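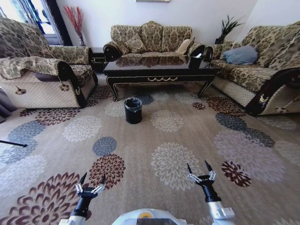 The front room, with the sofas in their U and the big flowery carpet down.

I get asked about this room more than any other in the house, mostly by people who've inherited a heavy old suite and can't decide whether to love it or ring the council. So I've finally written down how I give it its proper going-over. I do the whole thing every May, when there's decent light through the window and I can have it open while I work. Allow yourself a morning. I start at half past eight and I'm usually drinking tea by noon.

What you'll need: a vacuum with a soft brush attachment and a crevice tool, two or three clean white cotton cloths, a microfibre cloth you haven't washed with fabric softener, a drop of washing-up liquid, a soft paintbrush (mine's a 30 mm one from the decorating box) and a small bin.

Bin first. I stand it right out in the middle of the carpet, because from there I can reach it from any of the sofas and I don't keep walking off to the kitchen with a handful of fluff and forgetting what I was doing. Take off any cushions and throws and give them a good shake outside. Throws can go in the wash if the label allows. Mine gets a cool cycle and dries over the banister.

Now the damask. Please don't go at it with a stiff brush! The pattern is woven in, and the shiny threads are the first to catch and fluff up. Use the soft attachment on low suction and work from the top of the backrest down, then along the seat, then into the gaps with the crevice tool. I once got 543 on the mileage counter of a toy car I'd fished out of there, so you never know.

For marks, mix a tiny drop of washing-up liquid into 500 ml of cool water, wring your white cloth out until it's hardly damp, and dab. Try it at the back somewhere first. Dab from the outside of the mark inwards and then go over it with plain water. My friend Marama Pirihi swears by Skidar foam for this and her sofas look lovely, but it left a tide line on mine and I've stuck with the washing-up liquid ever since.

The quilted panels along the bottom are a pain. Dust sits in every stitched line and the pale beige shows it all. Go along the stitching with the dry paintbrush, holding the vacuum nozzle just underneath. Same brush for the scrolls on the wooden arms. Keep polish away from the gold bits, they only want a dry cloth.

Then the coffee table. A glossy black top shows every fingerprint you've ever had, so dust it before you wipe it or you'll be dragging grit about. Barely damp microfibre, long straight strokes, then a dry cloth straight after. Get your head down low and look across it towards the window, you'll soon spot the smears.

Carpet last, always. Vacuum one way, then across, slowly. Shift the table if you've got someone to take the other end (two people, lift it, don't drag it). If there are dents where the feet were, lay a damp cloth over them for an hour and tease the pile up with your fingers.

Cushions back on, throw back over the chair, and leave the window open a bit longer if it's dry out. I'll do the curtains in a separate post, once I've got them down.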